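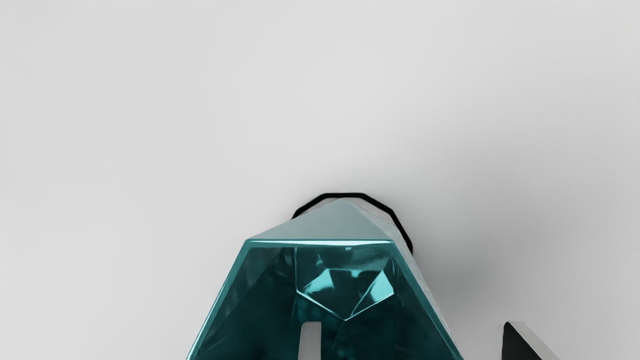 Translucent teal, light gray on top.

Listing and Showings Coordinator
Buzatu Residential, Skullumbridge office
Full time, on site, with a fair amount of driving

Buzatu Residential sells and rents houses in Skullumbridge and in Ullside, which is the same town with better trees. We are looking for a coordinator to keep our listings accurate, our showings on time, and our agents from promising the same house to two families at the same hour. This has happened. Both families were very nice about it and bought from somebody else.

The position opened up when our last coordinator got her license and became one of the agents she used to chase for paperwork. She is now late with her paperwork. She will train you anyway and has a lot of feelings about the key cabinet.

What the job is

You will take a property from signed agreement to live listing. That means booking the photographer, measuring rooms, collecting the seller's disclosures, and writing the first draft of the description. We care about the description. A bedroom has to be a place where a bed goes. "Cozy" is allowed once per listing and "steps from" requires that you have walked it. If the view is of a parking lot, we leave out the view.

You will run the showing calendar in Hollix, our scheduling system. Hollix works well as long as you never drag an appointment backward across midnight. You'll learn where the other soft spots are. Agents will text you changes instead of entering them, and part of your job is to be pleasant about that the first time.

You will also look after keys, lockboxes and yard signs. We have 429 lockbox codes on file, a good number of them for houses that sold long ago, and cleaning up that list is your first real project. Signs come down when a sale closes. We still hear from an owner in Ullside who has had ours in her hydrangeas since April.

On weekends you'll take turns covering open houses with the agents. You unlock, turn on the lights, put out the sign-in sheet, and stay until the last visitor has finished explaining what they would do with the kitchen. You don't negotiate, give opinions on price, or answer questions about the neighbors, even when you know the answer and it's a good one.

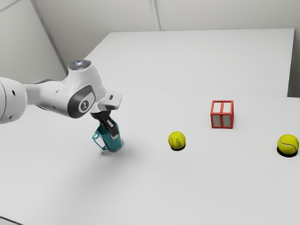 The rest of the time you are at the front desk, answering the phone and greeting people who walk in. Most of them want to know what a house down the street sold for. Some of them own the house next to it and will be clients in a year or two, so we tell them everything the public record lets us tell them and offer coffee.

What we need from you

A driver's license and a car that starts in winter. We pay mileage.

At least 2 years in an office where other people depended on your calendar. It doesn't have to be real estate. A dental practice, a repair shop or a school front office would all do fine. We once hired a very good coordinator out of a bowling alley.

Clean, plain writing. You should be able to describe a split-level without using the word "boasts."

A steady phone voice. Sellers call when they're nervous, and they're nervous from the day the sign goes up until the day the money lands.

You don't need a real estate license. If you decide you want one, we'll pay for the course and the first exam. The second exam is between you and your conscience.

What we offer

A salary, paid every two weeks, with no commission component and no talk of "unlimited earning potential." The range is in the application packet, and we will tell you over the phone if you ask.

Health insurance, paid vacation, and two weekdays off in any week when you work a full weekend. A parking space behind the building, which in Skullumbridge counts as compensation.

There are 4 agents in the office plus Oana Preda, who manages the place and will be your boss. She reads every listing before it goes out and returns it with comments in green. The comments are short and usually right.

How to apply

Send a resume and a listing description of the place you live in now, four sentences long. It should be truthful and it should make us want to come see it. Apartments, basements and your parents' house are all acceptable. Please don't include the address. We won't show up, but our agents can't help themselves.

Skip the cover letter unless there's something in your resume that needs explaining. If there is, one paragraph will do.

Applications go to Oana Preda at the Skullumbridge office, by email or through the mail slot, and must reach us by 29th October. Everyone who applies gets a reply. Interviews are held in person at the office and take less than an hour, including a short tour of the key cabinet.

Buzatu Residential is an equal opportunity employer. No recruiters, please, and no home warranty salespeople posing as applicants. We can tell by the second sentence.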